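Drernness Instruments
Home / Contamination monitors / Handheld / Clordale

Clordale handheld contamination monitor

In stock. Price on request, calibration certificate included.

I've been selling and mending radiation instruments long enough to have a shelf of ones I regret buying in, so when I say I like the Clordale a lot, I hope that carries a bit of weight. It's a handheld monitor for alpha and beta contamination, with a scintillation probe on a curly lead, and it's meant for people who check benches, gloves, shoes and trolleys day in and day out: hospital nuclear medicine departments, university isotope labs, decommissioning crews, the odd scrap yard that has learnt to be careful.

It is a plain thing. Grey case, proper handle, a dial you can turn with two pairs of gloves on. The screen shows the count rate as a big number with a bar underneath, and the speaker clicks the way a monitor ought to click. You can turn the clicks off (please don't, you'll find things faster by ear than by eye, everyone does) or plug in an earpiece if you work somewhere people are trying to sleep.

What I like about it

The probe, mostly. The window is big enough that you can get across a bench top without losing the will to live, and the foil is covered by a grille that has survived a fair bit of poking in my workshop. Foils do get punctured, that's just life with alpha probes, and on this one you can swap the foil yourself with a coin and a bit of patience. Check for light leaks under a lamp when you've done it. On the old Coltberg probes it was a send-it-back job and I had a queue of them every December, when all the labs suddenly remembered their annual checks.

The battery life is lovely too. The makers, Sumampouw, quote 110 hours with the backlight off, and mine does get there. With the backlight on it's a good deal less and I haven't timed it. It runs on ordinary AA cells from any corner shop, which pleases me more than it should!

Response time comes in 3 settings. Fast is for sweeping, slow is for sitting still over something you're suspicious of, and the middle one is where most people leave it and forget about it.

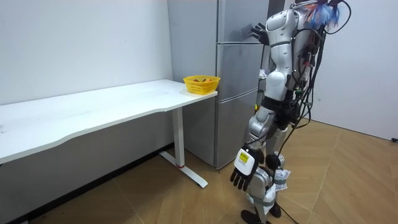

Reading time: 3 minutes

What I don't like about it

The carry case is rubbish. It's a soft pouch with a zip that catches, and the probe lead ends up kinked if you shove it in carelessly. I stock a hard case as an extra and I'd budget for it.

The menu for setting alarm levels is fiddly as well. You hold down two buttons together, wait for the beep, then scroll, and if you overshoot you go all the way round again. Once it's set you can lock it, and most sites want it locked anyway, but the first morning with it will involve some muttering. I've written a one-page sheet that's a lot clearer than the manual and I pop it in every box.

And it's a contamination monitor, please, so don't buy it as a dose rate meter. I get this nearly every month. The Clordale tells you in counts per second whether there's something on a surface, and roughly how much once you know what the something is. If what you need is the dose rate where a person is standing, ring me and we'll talk about a different instrument. For tritium you want wipes and a liquid scintillation counter, this won't see it.

What people have told me

Waraponn isn't in the office much these days, so most of the feedback comes to me. "We had it out of the box and on the benches before lunch," wrote Yesenia Muñoz, who looks after a hospital radiopharmacy and bought a pair. She'd have liked a louder alarm for the dispensing room, where the extract fans roar away all day, and the earpiece has sorted that out for her.

Osvaldo Bassi took one on a decommissioning job and sent me a long and very enjoyable email, mostly complaints about the pouch. He also found that the handle gets slippery in overshoes-and-gloves weather and wrapped his in grip tape. If you do the same, keep the tape clear of the battery door, and remember that tape is harder to decontaminate than bare plastic.

Jhonatan Cárdenas asked whether it stores readings. It does, but only the last 7, and there's no way to get them on to a computer. If you need a proper log you'll be writing it down, or looking at something dearer.

Calibration and looking after it

Every Clordale leaves here with a calibration certificate, and I'll set up the response for the nuclides you work with if you tell me when you order. Most people ask for a general beta one and an alpha one. Hospital customers usually want technetium and iodine talked through as well, so do mention them and I'll tell you frankly how well it sees each.

In the UK you'll want it tested at least once a year, and I can do that for you here. Send the probe and the lead along with the meter, they're tested as a set. Check it for contamination before you post it and put the signed clearance form in the top of the box. I can't open a parcel without one, and it'll sit in the store until you email it over.

Day to day, do a background reading somewhere clean, wave it over your check source, and write both down. If either number looks odd compared with last week's, stop using it and give me a shout.

In the box

Clordale meter
Scintillation probe with grille fitted
Curly lead
Spare foil
Earpiece
AA cells
The pouch (sorry)
Manual, and my one-page sheet
Calibration certificate

Extras

Hard case with cut foam
Long lead, for floors and other awkward places
Wall bracket for the changing room barrier
Pack of spare foils

Check sources aren't included. If you need one, your radiation protection adviser is the person to ask first, and I can quote once you've got the paperwork straight.

Ordering

Drop me a line with how many you'd like, which nuclides you use and where it's going. Meters normally go out within the week, a bit longer if you want an unusual calibration. Hire is possible too, I keep a couple back for people whose own monitor is away being tested.

Ingeborg Nägeli
Drernness Instruments

Page last updated June 8, 2024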